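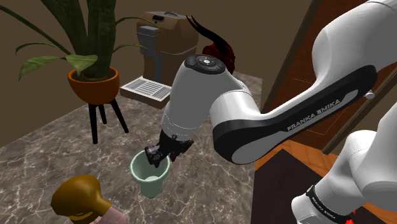 Trying Out the Povik Kitchen Simulation Kit: Project Report

Course project, robotics elective, second semester
Group 4

1. Why we picked this kit

Our group wanted to work on robot manipulation, and like most student groups we ran into the same wall very early: the department has one real arm and a long line of people waiting for it. So we asked if we could review a simulation package instead, and our instructor suggested Povik, which the department had a trial license for. It comes with a set of ready-made kitchen rooms, a Franka arm with a two-fingered gripper, and a small library of household objects. None of us had used it before, and I should say right away that we ended up liking it a good deal more than we expected to in the first week.

2. Getting it running

Installation took us an afternoon on the lab machines and a whole evening on our own laptops. The download is large and the setup guide assumes you already know your graphics driver version (we didn't). Once it was up, the program was steady. It only crashed on us when we loaded two rooms at once, and the manual does warn you about that, in a footnote we found later.

3. The task

We chose the cup task from the Weria room pack. The arm has to reach down to a pale green cup on a marble countertop, close its fingers on it, lift it and hold it up for a moment. It sounds easy! But the cup has a flared rim, and that makes the choice of grasp matter. You can go for the rim or for the body, and we spent many happy hours arguing about which was better.

There are other things around too, such as a coffee machine and a potted plant, and we left them where the room pack puts them. We thought a bare counter would be too kind to our program – a real kitchen is never that tidy.

4. What we did

We wrote a simple scripted controller first, then trained a small learned policy on recordings from it. In total we ran 2189 attempts. The first 700 were with the script and the rest were with the learned policy. We let the longer batches run overnight and came in the next morning with coffee to look at the logs, and that became a nice little habit.

Every attempt had a limit of 60 seconds. The cup started in a slightly different spot each time, using the kit's built-in shuffle option.

5. What we found

The script did well as long as the cup stayed close to its usual place, and badly when it was moved toward the edge of the counter. The learned policy was less fussy about position but had a bad habit of coming down too fast and tipping the cup. Slowing the last part of the descent helped both of them. Rim grasps were quicker to line up, while body grasps slipped less during the lift.

6. Our opinion of the kit

The rooms look lovely, and the camera view is easy to move, so we could check the fingers up close whenever a grasp went wrong. The object library is smaller than we hoped, with only a few cups. Contact between the fingers and thin edges is sometimes jumpy, and we would like a setting for that which doesn't involve editing a text file. The help pages are friendly but out of date in places.

We would recommend Povik to next year's groups, with the advice to start the installation early and to read the footnotes.

7. Still to do

We have not tried our controller on the department's arm, so we can't say how well any of it carries over. We have asked for a slot in December.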